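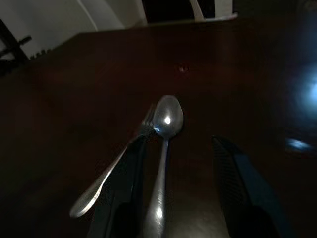

A spoon on a dark wooden table.

Soup night is back in Prernside, and bigger than last time
March 11, 2019

I've just had the email I've been hoping for since Christmas, so forgive me if this one is a bit breathless. The Prernside soup night is coming back in June! Same street, same idea, but this time they're shutting the road from the old chapel down to the bus stop, and there'll be tables along the whole stretch.

If you missed the first one, it's dead simple. You buy a ticket, you get a bowl, and you wander from door to door trying whatever people have got on the stove. Last year there were 400 tickets and they went in an afternoon (I got mine while standing in the queue at the post office, and I may have squeaked). They've put it up to 500 now, which is lovely, though I do wonder how the poor leek and potato people at the top of the hill will cope. They ran out before I got anywhere near them and I'm still cross.

There are 13 kitchens signed up so far. Šimek, the bakery by the bridge, is doing the bread again, and that alone would get me out of the house. Their rye has those caraway seeds that get stuck in your teeth for two days and I wouldn't have it any other way. They're also doing a garlic soup this year, with fried bread on top, and you'll be able to get it without the cheese if you ask.
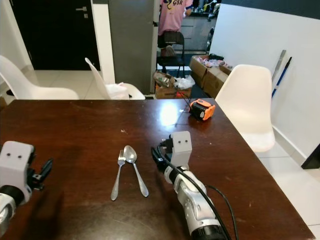

The other big news is that Femar are lending the big stockpots, so smaller kitchens that only had family-sized pans last time can join in without cooking in five batches. I spoke to one of the neighbours on Grurnance Lane who gave up her spot last summer for exactly that reason, and she's already planning a smoky tomato one with butter beans. I've asked to be a taster. She hasn't said no.

A few changes to know about. The finish is an hour earlier, after some grumbles about noise, and dogs are welcome on the street but not in the chapel yard, where the little ones will be having their pancake tea. There's a proper vegan map as well, done in green, so you won't have to knock on every door asking about stock like I did for my sister.

And please bring your own bowl and spoon if you can. They'll have some 65 spare sets to borrow at the chapel but that won't go far! A mug does the job nicely too, and it's easier to hold while you're nattering.

I had a moan last year about the lack of anywhere to sit, and I'm pleased to say there'll be benches at both ends this time. Whether I'll get one is another matter, but I'll be there with my elbows out.

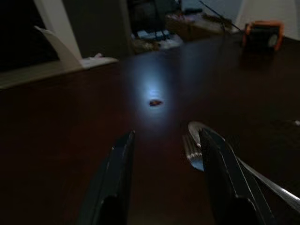 How to get tickets

Tickets go on sale at the Šimek counter first and then online a week later. Under-fives get in free. If you'd like to cook, there's a sign-up sheet in the chapel porch, and they're especially short of people at the bus stop end.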